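Ticket 538 – Tistik dryer, towels still damp at end of cycle
Opened: Mar 2, 2026
Site: Antunes guest house, laundry room
Status: open, waiting on part

Dryer finishes the auto cycle early. Display says done, towels come out damp in the middle. Bath towels worst, pillowcases fine. Started last week, no error code.

Tried so far:

Lint screen – cleaned, rinsed, dried. No change.

Vent hose – pulled the machine out, hose was squashed flat behind it. Straightened it, hoovered out a fair bit of fluff. Airflow at the outside flap much better now. Cycle still stops early.

Smaller load – half the usual towels. Bit better, not fixed.

Timed cycle, 70 minutes – everything dry. So heater is ok, drum is ok. Points to the moisture sensor.

Sensor bars – wiped with vinegar on a cloth, there was a waxy film on them. We use Istix softener sheets in every load, think thats the film. Auto cycle ran longer after wiping, 34 minutes, but towels still not right.

Stopped the softener sheets for now. Softener is bad for towels anyway, makes them soak up less.

Histeck support called back. They say check the 2 wires behind the sensor bars for a loose connector. Front panel off, one was loose, pushed it back on. Ran auto again, same result. They want to send a new sensor. Last one was fitted in October so should be under warranty – need to find the reciept.

Workaround until then: timed cycle only, 70 minutes, no auto. Feel the folds before anything goes on the shelf, damp ones go back in.

Teal towel, folded:

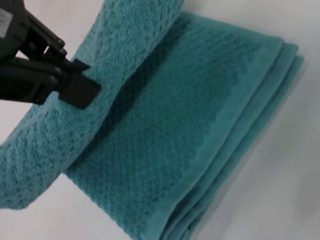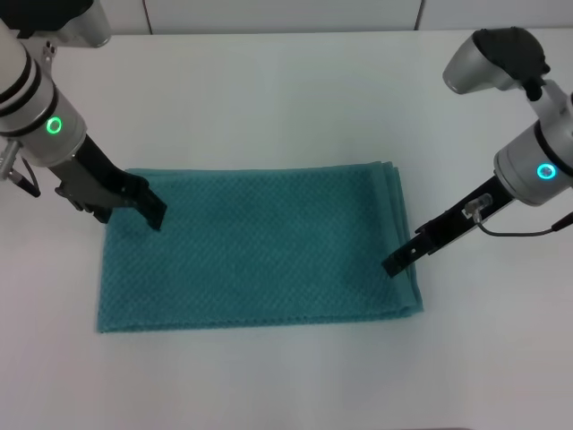
Please tape a note over the auto button so the weekend shift doesnt use it. Also the outside flap sticks half open when its windy, separate ticket for that, not urgent.

Will update when the sensor arrives. Leave ticket open.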